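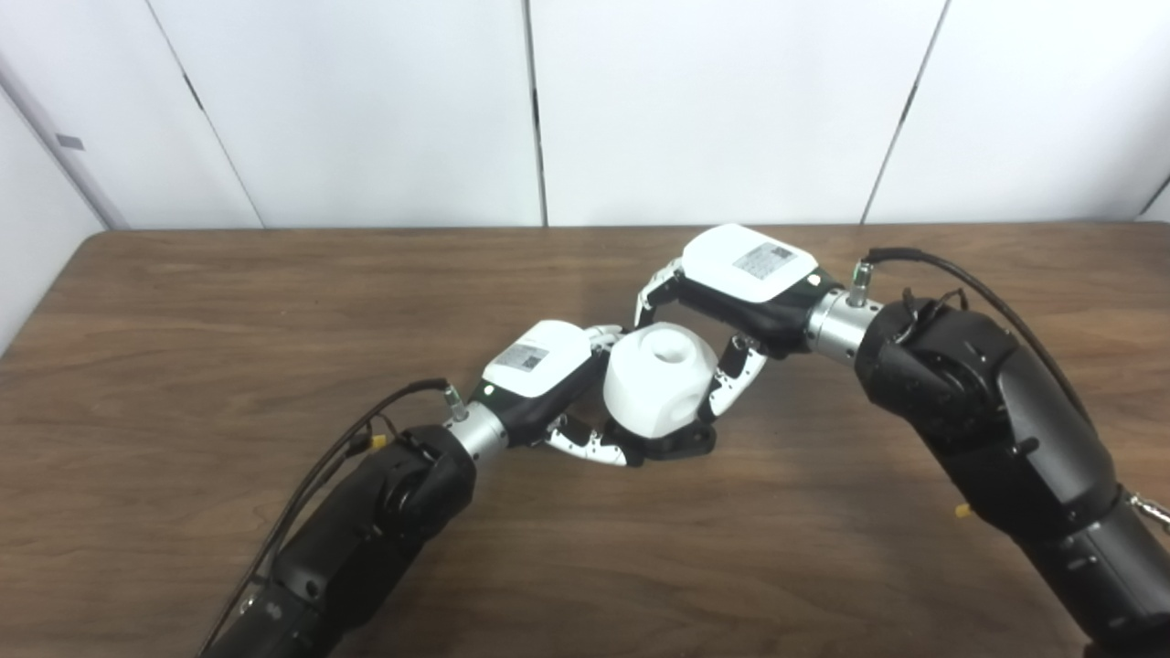 Posted by Backlund Hiring Desk | Dec 14, 2022 | Listing 3582

Kendovano is looking for operators and paid testers. 2 operator spots, part time, plus a bigger pool of one-visit testers. Read to the bottom before you write please, half the emails we get are asking stuff that's in here.

What it is: Gesia, our two-arm tabletop kit. Two arms, two multi-fingered hands, control software. Going out to labs and small shops in May. Before then we need people who did NOT build it to use it and tell us what's annoying. Current round is two-handed holds, both hands on one block. Sounds easy. Try it.

OPERATORS (2)
- four-hour shifts, mornings or afternoons, your pick mostly
- run the arms through the task list, log every drop and every bad grip
- check cables and wrist connectors at start of shift, write it down
- write short notes in plain English. Spelling not graded, obviously
- no degree needed. Assembly line, camera crew, sewing, dental lab, kitchen work, all fine. Steady hands and patience
- okay with doing the same thing over and over. And over

Training is paid, same rate as shifts. Rate is in the reply we send you, depends on hours.

TESTERS
One visit, $100, paid the day you come in. You unpack the kit guide, follow setup as written, then try the hold tasks yourself. We watch and keep quiet. If you get stuck, good, thats what we want to see. Over 18 only. No robot experience wanted for this one, so if you work in the field go for operator instead.

Also need: anyone who has used Pristik controllers before and is willing to compare. Same pay, longer visit, lunch included.

Not remote. Ground floor, step-free entrance, parking in back. Tie long hair back and leave rings and loose sleeves at home.

TO APPLY
Email the hiring desk with the listing number in the subject line. Say operator or tester. Tell us what days you cant do. Resume optional, a few lines about work you've done with your hands is better. No cover letters.

We answer everybody, might take a week. Tester slots get filled in the order emails come in, operators get a call first and then a try-out shift (paid).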